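Home | Forums | Arms and Grippers | Kits and Reviews | Search | Log in

Claltlow two-finger kit: anyone running it in a furnished room?

stivura_bench
Considering the Claltlow wrist-camera kit with the slotted fingers. Quoted price is 3,260 with the Mateos control software included for the first year. Intended work is household pick and place on ordinary furniture. Interested in grasp reliability on low, round objects and in how the kit copes with cables. The data sheet is silent on both.

c_cabello
Running it since January, firmware 9. Payload and repeatability are as published. My reservations are with the grasp planner, which proposes poses from the wrist view only and takes no account of what is beside the target until the fingers are already low.
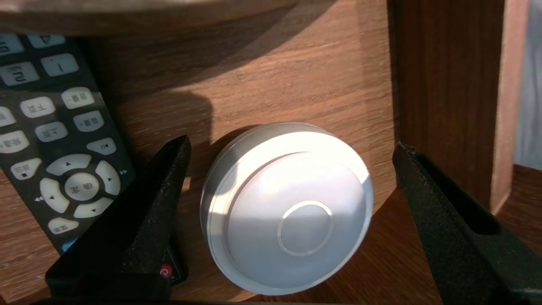 Approach height is the first parameter I would change. The default is set for tall objects such as cups and bottles, and it brings the fingertips down too late on anything flat. With a short cylinder the fingers need to straddle it with clearance on both sides before the final descent, as they do with the white puck on the wood surface, and the planner should also be told about the remote control, which runs under the left finger. Mine was not told. I now mask neighbouring objects by hand, which takes 2 minutes per layout and should be the software's job.

aquintana
Disagree on the planner. Masking is in the manual under workspace setup and every kit in this price range needs it. The Jasitz one does as well, and its fingers are thicker, so it is worse between close objects. What did you set the approach height to?

c_cabello
I have read the manual. It says masking is optional. If the planner lowers a finger over a remote control without it, it is not optional. Approach height is on the lowest preset, closing speed on medium.

stivura_bench
How does it see glare? My test area gets direct sun.

c_cabello
Poorly on white objects. Where strong light washes out the top face, the edge estimate drifts towards the bright side. Fixed exposure helps. Auto exposure hunts whenever a black finger fills more of the view.

aquintana
Agreed on fixed exposure. On cables: keep the closed-finger travel pose for anything near the floor. Open fingers have slots and tips that can catch a loop. I logged 121 low passes in the closed pose with no snags, though my cables were straight ones. Coiled cord I have not tested.

c_cabello
Coiled cord is the case I care about. It hangs at one height and spreads at another, and the planner treats it as background. 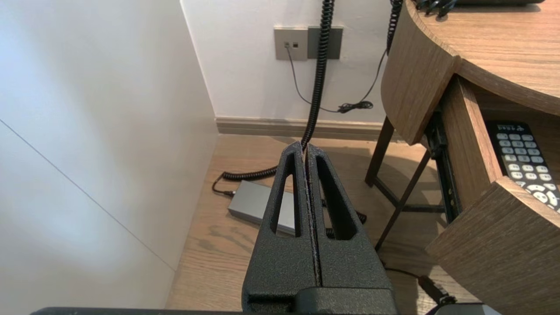 Fingers closed, with coiled cord on the floor behind and the desk drawer partly open.

stivura_bench
Does the drawer register as an obstacle in that position?

c_cabello
Only if it is entered as one. The room model is static. A drawer pulled out after the scan is not in it, and the same goes for anything inside the drawer. I add a box by hand with a margin on the front edge.

aquintana
You can rescan from the wrist camera. It is slow but it does pick up furniture.

c_cabello
Furniture, yes. Thin desk legs and cable, no. I tried it at two voxel sizes.

stivura_bench
Then I shall ask for a trial unit before paying for the full kit. Will post finger wear and masking times here.

aquintana
Ask for the spare fingertips in writing. They were left out of my box and Claltlow charged for the second set.

Last updated: January, 16:40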